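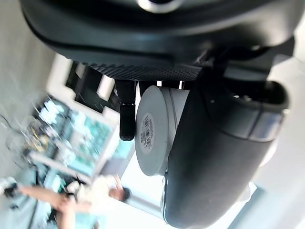
The Great Bin Changeover, Six Weeks In

By Esther Ogola

You will have noticed the new bins. They arrived on a Thursday in June, one of each colour per household, except in Jolley Street, where everybody got two greens and had to negotiate. The old bins were to be left on the verge for collection. Some of them are still there, and one on the corner of Malinowski Crescent has a healthy tomato growing out of it, which I mention in case the council would like to claim it as a community garden.

For anyone who recycled the brochure before reading it (into which bin, I wonder), the change goes like this. Food scraps now go in with the garden waste and get picked up every week. General rubbish, which used to be weekly, goes fortnightly. Recycling alternates with it. Glass has its own purple-lidded bin, emptied once a month on a schedule that I have now read four times and could not recite under oath.

The calendar fridge magnet was supposed to help. Ours has two shades of grey on it, one for rubbish weeks and one for recycling weeks, and after dark under the kitchen light they are the same grey. My husband's system is to look out the window at nine o'clock and copy next door. I put this to next door, who said they had been copying us.

I rang the council with the questions people have been stopping me about outside the chemist. The woman who answered was patient and clearly on her fortieth magnet of the morning. She gave me what follows.

Bones, meat and dairy can go in the green bin. So can prawn heads, and if you take one piece of advice from this newsletter, freeze them until bin night. Tea bags are allowed if they're paper and not allowed if they're the silky pyramid kind, so your more ambitious visitors will need supervising. Pizza boxes are the subject of real theology. A clean one is recycling. A greasy one is green. A box with a clean lid and a greasy bottom may be torn in half and each half sent to its own reward.

Compostable caddy liners are free, one roll per household per year, from the library or the front counter. The roll holds 92 liners. I leave the arithmetic to you, but it does assume a family that eats modestly and never cooks pumpkin. Extra rolls can be bought at the supermarket. Please make sure they are marked compostable and not degradable, because degradable bags just fall to bits and become a lot of very small bags. Newspaper also works, if you can still find someone who takes one.

Nappies are the sore point. Households with a child in nappies can apply for a bigger red bin at no charge, and so can anyone with medical needs. The form is on the council website under Waste, then Residential, then My Services, then a page that asks whether you meant something else. You can also ring and have it done over the phone in six minutes, including the music. Do ring. A fortnight is a long time in the life of a nappy, and it'll be a much longer one come January.

Bins go out after 4 pm the night before, handles facing the house, with half a metre between each. Half a metre is further than you think. Those of us in the units on Grurkier Lane have 57 bins between us and a frontage that was designed for a horse. We've written to the council suggesting shared bins, and have received a warm letter thanking us for our interest in waste. I'll report back if a second letter comes.

Now, contamination. The trucks are checking lids, and if something's in the wrong place you get a yellow tag on the handle. A tag is only a reminder and there's no fine attached. All the same, I had one in the second week (a yoghurt tub, which I maintain blew in) and I brought the bin back up the driveway at a pace I haven't managed in years. In the first month 817 tags went out across the district. The council won't give a street breakdown, though I asked twice and in two different voices.

A few things still don't go in any of them. Batteries must never go in a bin of any colour, as they start fires in the trucks, and there's a tube for them inside the hardware shop by the paint counter. Soft plastics are once again in limbo. Old paint and chemicals can be dropped at the Ultgate transfer station on weekend mornings, where the bloke at the gate will ask what you've got and then not write it down. Coathangers belong nowhere. They were here before us and will be here after.

Finally, an appeal. Several of our older neighbours find four bins a lot to wheel, particularly on the steep side of Jolley Street. If you're taking yours out, take theirs as well, and bring them in the next day. You'll need to find out whose is whose, which is harder than it used to be now that they're identical and the number stickers came off in the first rain. A paint pen does the job. So does ribbon, until the magpies find it.

Questions, corrections and spare purple bins to me at the usual address. If you have lost a green one, try Jolley Street first.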